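Home | Topics | Animals | Space | Machines | Ask Us

Robots at Work: What Happens When a Robot Joins the Team?

Have you ever wondered how a can of soup gets to the store? Before it reaches the shelf, it usually spends time in a warehouse. A warehouse is a very big building where things are kept until someone needs them.

One of these buildings is in a town called Clurodley. It belongs to a company named Hulter, and 160 people work there. They unload trucks, put food on shelves, and pack boxes for stores in other towns.

For a long time, people did all of the lifting and carrying by hand. A worker would read a list, walk to the right shelf, pick up the cans, and bring them back. Then the worker would read the next list and do it again. By the end of the day many workers had sore feet and tired backs.

Last February, Hulter began using robots for part of this job. Using machines to do work that people used to do is called automation. You can say it like this: aw-tuh-MAY-shun.

The robots are called Starniricos. Each one has two arms, and at the end of each arm is a gripper. A gripper does the job of a hand. It closes to hold something and opens to let it go.

Picking up a can is easy for you. You have been practicing since you were a baby. A robot has to learn how wide to open its fingers and how hard to squeeze. If it squeezes too hard, it can dent the can. If it doesn't squeeze enough, the can falls.

A lot of this learning is done inside a computer, in a make-believe place called a simulation. It is a bit like a video game. There is a pretend robot with pretend shelves and pretend cans, and a dropped can makes no mess at all. The place doesn't have to look like a warehouse, either. It can have a canyon in the background. 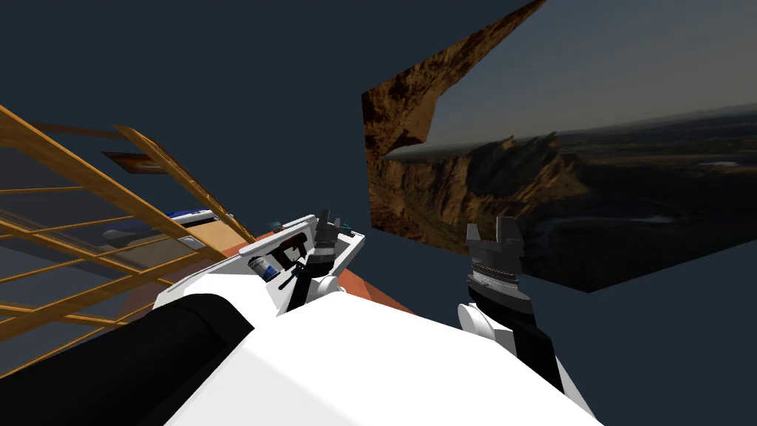 What happens to the workers when a robot does part of their job?

Their jobs change, and sometimes there are fewer jobs of the old kind. At Hulter, 14 people who used to pick cans from the shelves were trained to do something else. Some of them now look after the robots. Others check the boxes before they go on the trucks.

Some workers like the change. They walk less, and they don't lift as much. Other workers miss the old way. They liked moving around and talking with their friends between the shelves - it is quieter there now. A few were worried that they would lose their jobs, and they asked for a meeting with their bosses to talk about it.

People still do many things the robots can't. If a bag of rice splits open, a person cleans it up. If a label is wrong, a person works out what is really in the box. And when a robot stops, a person has to find out why.

A school named Talukder, down the road from the warehouse, now has a robot club. The children there build small grippers from cardboard and string. So far their best one can lift an eraser.

Words to know

Automation: using machines to do work that people used to do.
Gripper: the part of a robot that holds things.
Simulation: a pretend place inside a computer where things can be tried out.

2 comments | Share this page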